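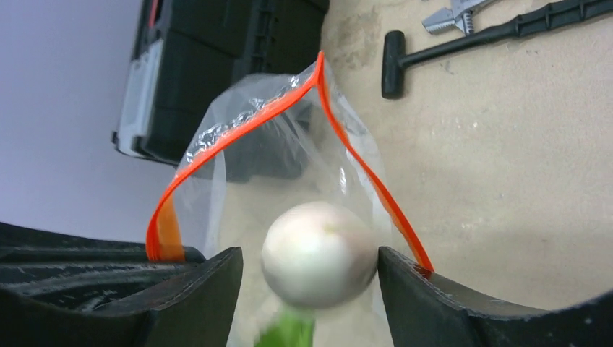 안녕하세요, 들어가기 전에 물 한 모금만 마실게요. 오늘 제가 맡은 시간은 제목이 좀 거창하게 나갔는데요, '냉장고 앞에서 덜 버리는 법'이라고요. 사실 제가 하려는 얘기는 훨씬 작습니다. 지퍼백 얘기예요. 네, 그 주방 서랍마다 한 통씩 들어 있는 그거요. 화면에 있는 것처럼 투명하고 얇고, 입구에 주황색 지퍼가 둘러진 봉투 말입니다. 저는 이 주황색 줄을 참 좋아해요. 투명한 봉투는 입구가 어딘지 한참 더듬게 되는데, 색이 있으면 바로 보이잖아요! 안에 하얗고 동그란 게 하나 있고 밑에는 초록색도 조금 비치죠. 오늘은 이런 식으로 한 봉투에 둥근 것과 푸른 것이 같이 들어가는 상황을 계속 얘기할 겁니다.

(여기서 손 들어 달라고 하기. 집에 지퍼백 있는 분? 씻어서 다시 쓰는 분? 두 번째 질문에서 웃음이 나오면 조금 기다리기.)

제 소개를 짧게 할게요. 저는 본할름, 아니 곤홀름이요, 맨날 제 직장 이름을 제가 틀립니다. 곤홀름(Gonholm)이라는 작은 동네 식료품 가게에서 채소 코너를 맡고 있어요. 여기서 일한 지 6년 됐고요. 그 전에는 퍼크게이트 시장에서 반찬 가게 일을 거들었습니다. 그러니까 저는 학자가 아니고요, 양파 껍질을 하루 종일 쓸어 담는 사람입니다. 보관 과학 같은 걸 깊이 물어보시면 저도 집에 가서 찾아봐야 해요.

그럼 첫 번째 이야기, 봉투를 어떻게 벌리느냐.

이게 별거 아닌 것 같죠? 그런데 가게에서 신입 분들 가르칠 때 제가 제일 먼저 보여 드리는 게 이거예요. 지퍼백은 한쪽만 잡으면 입이 도로 붙어 버립니다. 그래서 양쪽을 잡고 지퍼 줄이 산 모양으로 솟을 만큼 벌려 줘야 해요. 그 상태에서 무거운 걸 먼저 넣으면 바닥이 펴지면서 봉투가 알아서 자리를 잡습니다. 거꾸로 잎을 먼저 넣으면 어떻게 되냐, 잎이 지퍼에 다 걸려요. 나중에 닫을 때 쪽파 한 줄기가 끼어서 안 닫히고, 억지로 누르다가 즙이 나오고, 아주 난리가 나죠.

혼자 하실 때는 입구를 바깥으로 한 번 접어서 컵이나 냄비에 걸쳐 두세요. 소매 걷듯이요. 그러면 두 손이 다 자유로워집니다. 저는 집에서 키 큰 맥주잔을 쓰는데 크기가 딱이에요. (맥주잔 실물 들어 보이기. 가방 옆주머니에 있음. 수건으로 싸 놨음.)

두 번째, 뭘 같이 넣느냐.

여기서 다들 의견이 갈립니다. 제 원칙은 간단해요. 오늘 저녁에 같이 먹을 거면 같이 넣고, 며칠 둘 거면 따로 넣는다. 양파를 예로 들면, 껍질 있는 양파는 애초에 봉투에 꽉 닫아 두는 걸 안 좋아해요. 숨을 못 쉬면 금방 눅눅해지거든요. 망이나 종이봉투에 넣어서 서늘한 데 두시면 됩니다. 껍질을 깠다면 그때는 지퍼백이 맞아요. 냉장고에 넣고 며칠 안에 드시고요. 냄새가 우유까지 가는 걸 막으려면 꼭 끝까지 닫으셔야 합니다. 저 이거 안 했다가 커피에서 양파 맛 나는 아침을 보낸 적이 있어요.

잎채소는 키친타월 한 장 깔고, 물기 털고, 누르지 말고 넣기. 잎은 눌린 자리부터 물러져요. 공기를 꼭 다 빼야 하냐고 많이 물어보시는데, 냉동할 때는 빼시고 냉장할 잎채소는 좀 남겨 두세요. 베개처럼 살짝 부풀어 있는 게 좋습니다.

(시간 확인. 여기까지 오전 발표 때는 너무 길었음. 늦었으면 다음 얘기는 건너뛰고 씻는 법으로.)

중간에 누누 카라두, 그러니까 누누 칼라두(Nuno Calado) 씨 얘기를 하나 할게요. 저희 가게 단골인데, 장 본 걸 요리별로 봉투에 나눠 담습니다. 수프 봉투, 볶음 봉투, 이런 식으로요. 처음엔 저도 저걸 언제 하고 있나 싶었는데, 따라 해 보니까 퇴근하고 와서 너무 편한 거예요! 냉장고를 열고 고민하는 시간이 없어집니다. 봉투 하나 꺼내서 도마에 쏟으면 끝이에요. 저는 보통 장 보고 온 날 3개를 만들어 둡니다. 그 이상 만들면 마지막 봉투는 꼭 잊어버리더라고요. 여러분은 몇 개가 맞을지 한 달 정도 해 보시면 감이 옵니다.

세 번째, 씻어서 다시 쓰기.

자, 아까 손 드신 분들, 반갑습니다. 채소만 담았던 봉투는 저도 씻어 써요. 뒤집어서 미지근한 물에 주방세제 조금, 지퍼 홈은 부드러운 칫솔로. 이 지퍼 홈이 문제예요. 흙이랑 양파 껍질 부스러기가 거기 다 모입니다. 말릴 때는 나무젓가락을 병에 꽂고 거기다 씌워 두시면 되는데, 하룻밤이면 대개 말라요. 덜 마른 걸 접어 넣으면 냄새가 나니까 그건 조심하시고요. 생고기나 생선 담았던 건 저는 그냥 버립니다. 아깝지만 그건 타협 안 해요.

작년에 제가 집에서 쓴 봉투를 달력에 표시해 봤거든요. 다 더해 보니 476장이었습니다. 저 혼자 사는 집도 아니고 식구가 있긴 한데, 그래도 숫자를 보니까 좀 멍하더라고요. 그 뒤로 씻기 시작했어요. 올해 숫자는 아직 안 세어 봤고, 세어 볼 용기가 생기면 다음 모임 때 말씀드릴게요.

글씨 쓰는 얘기도 해야죠. 봉투에 바로 유성펜으로 쓰면 재사용할 때 지저분해져요. 마스킹테이프에 날짜 쓰고 붙이세요. 지퍼 바로 아래는 피하고요, 여닫을 때마다 손이 닿아서 금세 떨어집니다. 가운데쯤이 좋아요.

(질문 받기 전에 나눠 드릴 것: 테이프 한 롤씩, 보관 표 한 장씩. 표에 버섯 칸이 잘못 인쇄됐으니 말로 고쳐 드리기. 버섯은 지퍼백 말고 종이봉투입니다.)

예상 질문 몇 개 적어 둡니다. 마늘은요? 깐 마늘은 냉장고에 밀폐해서 두고 빨리 드시고, 오래 둘 거면 다져서 얼리세요. 납작하게 펴서 얼리고 젓가락으로 금을 그어 두면 한 칸씩 똑똑 떼어 쓸 수 있습니다. 유리 용기가 더 낫지 않나요? 네, 자리만 있으면요. 저희 집 냉장고는 문 쪽이 좁아서 세워 꽂을 수 있는 봉투가 이기더라고요. 어느 회사 봉투가 좋나요? 이건 대답 안 할래요, 서랍에 있는 걸 먼저 쓰세요.

끝나면 6시까지 뒤쪽 탁자에 있을 테니까 맥주잔에 봉투 씌우기 직접 해 보실 분은 오세요. 양파는 제가 가져왔습니다.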